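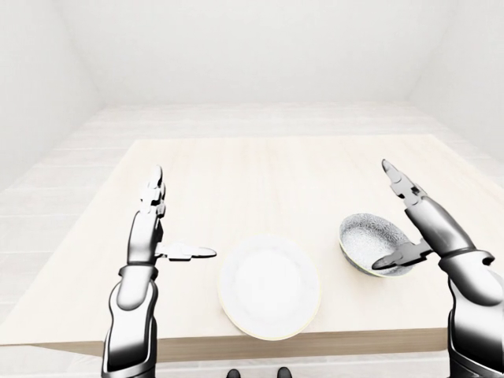 Clivitz bench simulator: questions we keep getting

Who wrote this page?

The people at Vulport who set up the two-armed humanoid in simulation and get the emails when it goes wrong. The sales brochure is someone else's job and reads like it.

Do I need the simulator if I already have the real machine?

Clurex, who sell the licence, will tell you so. We'd say it depends on how often you change the hands or the table height. If that's once a year, save your money.

How long does setup take?

The manual says 35 minutes. Our first go took most of a Wednesday, and the joint limits still had to be typed in again. Load the arm model first, then the table, then the crockery. Any other order and the bowl may start life inside the tabletop.

Is the default grip force any good?

We don't trust it. It ships at 116 in the tool's own units, and the manual never says what those are. Start at 5 and work up in small steps, watching the contact readout as you go. 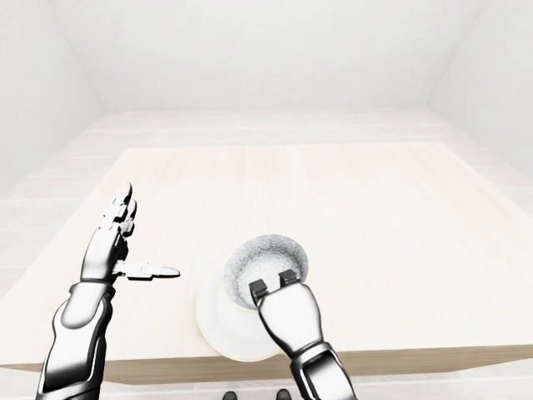
Keep a note of the value at which contact first registers, and do it for each object and each hand separately. A setting that suits a plate tells you very little about a cup.

Why does the thumb pass straight through the rim?

Usually the collision shape is coarser than the one drawn on screen. Rebuild it from the Coşkun mesh pack and restart. Reloading the page alone has never fixed it for us, whatever the help forum says.

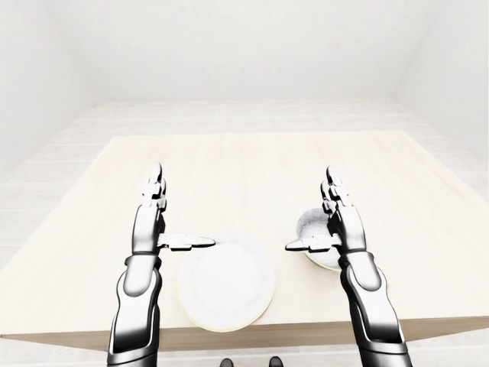

How often should the arms be zeroed?

Before every batch, and again after almost 800 runs if the batch is a long one. The software claims it corrects drift by itself. We have yet to see a log that bears this out.

Will settings carry over to the real arms?

Some will. Joint limits and reach do. Friction doesn't, so measure that on the actual bench.

Can I get a refund on the licence?

Ask Clurex, in writing.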